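Contra la cocinita completa
Tiempo de lectura: 3 minutos

Mi hija recibió en diciembre una caja de cocina de juguete con más piezas que mi cocina de verdad. En abril sigue usando el colador.
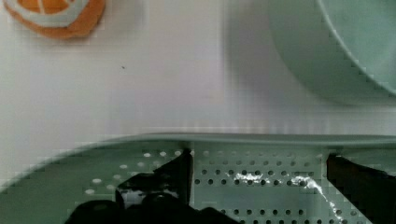

Kanako Sakai me escribió, cuando le conté que pensaba publicar algo sobre esto, que el problema no son las piezas sino los padres que las sacan todas a la vez, y que un niño con la caja entera delante hace lo mismo que un adulto en un bufé. Le doy la razón a medias. Es verdad que se puede guardar la mayor parte en un armario e ir rotando. También es verdad que alguien tiene que hacer esa rotación, y que ese alguien llega a las ocho de la tarde con la cena sin hacer.

Mi opinión es más simple: se fabrican y se regalan juegos de comida demasiado completos. Un cuenco, un colador y alguna fruta de tela bastan para una tarde. La fruta se lava, se escurre, se sirve, se devuelve porque estaba fría, se vuelve a lavar. Con eso hay trabajo para un buen rato y se recoge en 2 minutos, cosa que en mi casa pesa bastante.

El colador merece unas líneas. De todos los cacharros que se dan a los niños es el que mejor resiste el cambio de edad. A los dos años mete los dedos por los agujeros. A los tres lo usa de sombrero. Después empieza a colar: arena, agua de la bañera, arroz crudo si se descuida uno. El tostador de plástico, en cambio, hace una sola cosa. Se baja la palanca, sube el pan y se acabó. El nuestro lleva desde enero debajo del sofá.

Con la fruta tengo una preferencia clara por la tela. La de plástico duro que se parte por la mitad con velcro gusta mucho la primera semana, sobre todo por el ruido, y luego siempre falta una mitad. Una rodaja de fieltro ya es una rodaja. No hay que buscarle pareja. Si se cae en un plato de sopa se lava a mano y se deja en el radiador. Pierde algo de forma, y a mi hija le da igual.

Miré catálogos antes de escribir esto. Priviveo vende un juego de 14 piezas que me parece razonable, aunque sobran las latas. Mudura ofrece uno mucho más grande, con caja registradora y carrito, y lo anuncia como educativo. No sé qué enseña el carrito. En la tienda Miranda de mi barrio venden la fruta suelta, pieza a pieza, y así debería venderse siempre: se compra una naranja, se ve si interesa y se vuelve o no se vuelve.

Se me dirá que estas semanas, con los niños en casa todo el día, cualquier juguete de más es bienvenido. Yo he notado lo contrario. Cuantas más horas pasamos en el mismo salón, más me molesta lo que hay por el suelo y menos caso le hace ella. La semana pasada metí casi toda la caja en una bolsa y la subí al altillo. Dejé fuera unas pocas cosas. Preguntó por la tetera, se la bajé, y por nada más ha preguntado de momento.

Si alguien tiene que hacer un regalo pronto, que pregunte antes a los padres qué hay ya en casa. Y si no quiere preguntar, un colador.

Publicado el 16 de abril de 2020

Artículos relacionados
Los puzles con piezas de menos
Trarnolus y la moda de los bloques sin pintar
Qué hacer con los juguetes que hacen ruido
Una estantería baja para el salón
Disfraces: cuántos son demasiados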